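Speaker notes - Murken service day, March 8, 2023
Talk: Getting more years out of office laptops and desktops
Speaker: Américo Henriques

2 comments

Start on time even if the room's half full. Thank Pallum for the slot. Skip the bio, it's in the handout.

Opening. Ask for hands: who has sent a machine out for repair and gotten it back with the same fault? Wait. Let them grumble a bit. Then say I've been on the other side of that counter and most of the time the fault wasn't on the ticket. "Laptop slow." Slow doing what? Slow since when? Get that written down before the thing leaves the building.

Part one - the ticket.
What I want on every ticket: what the person was doing, what they saw, what changed that week. Exact error wording, no paraphrase. Power adapter goes WITH the laptop. Say this twice. Half of the "won't charge" jobs at Kovačević came in with no charger in the bag, so we tested with ours, it charged fine, back it went. Two days later same laptop same ticket.

Tell the docking station story here if there's time. Short version: accounting office, screens dropping out every afternoon, two laptops swapped, dock swapped, finally someone moved the desk and found the display cable bent double behind the drawers. Don't drag it out like last time.

Part two - heat and dust.
This is the boring part and the one that saves money. Fans clog, heatsink clogs, machine throttles, user says it's old. It isn't old. Clean it and replace the thermal paste and see what you've got before you sign for a new one.
- power off, battery disconnected, then clean
- hold the fan blades still if you're using air, don't let them spin up
- short bursts
- no household vacuum, please, static
- look at the vents on the UNDERSIDE, people forget
Desktops on carpet: get them up off the floor. Any shelf will do.

Somebody will ask how often. Answer: depends on the building. Print shop or workshop, twice a year. Regular office, once. Don't get pulled into the pets argument.

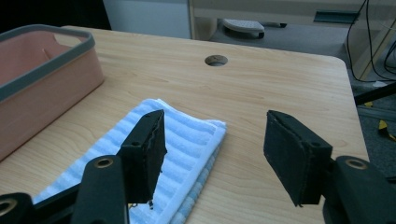
Part three - batteries.
Swollen battery = stop using it. Trackpad hard to click, lid doesn't close flat, case splitting at the seam, all the same warning. Don't press it flat again, don't poke it, don't put it in the mail. Take it out of service that day and call whoever handles your battery recycling. Pause here, this is the bit I really want them to rememeber.

Wear is a different matter. A battery at half its old capacity is not dangerous, just annoying. If the person sits at a desk all day, leave it. If they travel, replace it. Set the charge limit if the maker offers one, most do now, hardly anyone turns it on.

Part four - repair or replace.
My rule of thumb, and say it's mine: add up parts and labor, look at what's left of the machine's useful life, and look at whether it can still get security updates. No updates, no repair, except to get the data off. Liquid damage on the mainboard, usually no. Screen, keyboard, hinge, fan, drive, memory: usually yes.

The Darinley job. 128 desktops, quote on the table to scrap the lot. We put in solid state drives and more memory, cleaned them, fixed the power supplies that needed it. Give the parts number only if asked. People went back to the same machines and quit calling. Main lesson there was order of work, drives first, then see who still complains.

Careful not to oversell. A few of those machines died anyway.

Part five - data.
Back up before repair. Every time. Doesn't matter if it's "only the hinge." Log the backup on the ticket with initials. If the drive is encrypted make sure somebody has the recovery key BEFORE the board gets swapped, otherwise you have a very nice working laptop with nothing on it. Ask the room who could find their keys right now. Expect silence.

Drives that come out of machines: label, lock up, wipe or shred, get the paper. Not in a drawer.

Questions, ten minutes. Likely ones:
Third-party parts? Fine for fans and keyboards, be picky with batteries and chargers.
On-site or send out? On-site for swaps, bench for anything with a board or a smell.
Do we need a contract? Depends how long you can live without the machine. Ask what the response time covers, pickup or fix, its not the same thing.

If short on time drop the dock story and cut part four down to the updates point. Handouts by the door. Ticket template is on the second sheet, tell them to copy it and change whatever they like.

1,511 views
Share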